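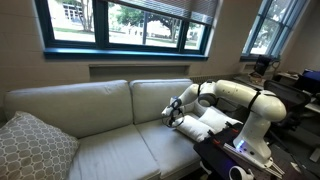 Stelleck gripper kit on the arm, small white pillow on the sofa

I've been putting off writing up the Stelleck two-finger gripper kit because I kept changing my mind about it. For the first week I'd have given it one star and a rude word. After a whole summer of using it on our tidying project (we want an arm that can straighten a sofa, don't laugh) I'm at four, and I'd buy it again.

It comes as a bag of bits and a manual of 108 pages, most of which is the same eight pages in different languages. The build took me two evenings at Mabula, the shared workshop I go to, and one of those evenings was spent undoing the other. Step four has you fit the linkage before the finger pads, and if you do it in that order you can't get a screwdriver to the inner screws at all! Do the pads first. Jozef Nijs did his that way and was finished before the shop closed, which he has mentioned once or twice.

The screws themselves are decent, the threads are clean and nothing arrived bent. Cable clips are dreadful. I binned them and used hook-and-loop straps from the Irkden market, the wide sort, which hold the slack well enough as long as you leave a good loop at the elbow. Mine was too tight to begin with and the plug popped out every time the arm reached down low.

As for actual gripping, soft things are where this kit shines. The fingers close slowly and you can set how hard they squeeze, so you can pinch a corner of something squashy without mangling it. Hard, shiny things are another matter. I tried it on a mug in May and we now have one fewer mug.

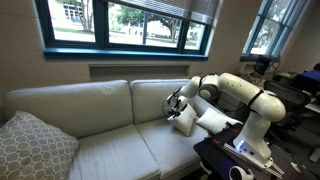

Does it need its own power supply?
It runs from the one in the box, and you only need a bigger one if you fit the heavier motor they sell separately.

Software is fine, a bit plain. It found the gripper straight away and then lost it again whenever my laptop went to sleep, so I turned sleep off and haven't thought about it again. There's a slider for speed that goes from slow to very slow. Amândio Bastos reckons you can edit the settings file to get more out of it, and he may well be right, but I like my fingers and I've left it alone. 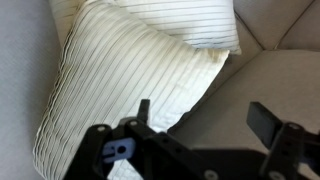

My one lasting grumble is with how wide the jaws open. They're generous for small stuff and never quite enough for a proper fat cushion, and Stelleck don't offer longer fingers yet. With something like the big cream pleated one, fingers wide apart and it's still a plump thing to aim at, so I've given up going for the middle and aim at an edge or a corner. The manual says to grease the linkage every 3,000 closes. I do it when it squeaks.

I paid full price from Kondeck and it was well packed. Spare pads are cheap, so put a second pair in the basket while you're there, the first lot do pick up fluff.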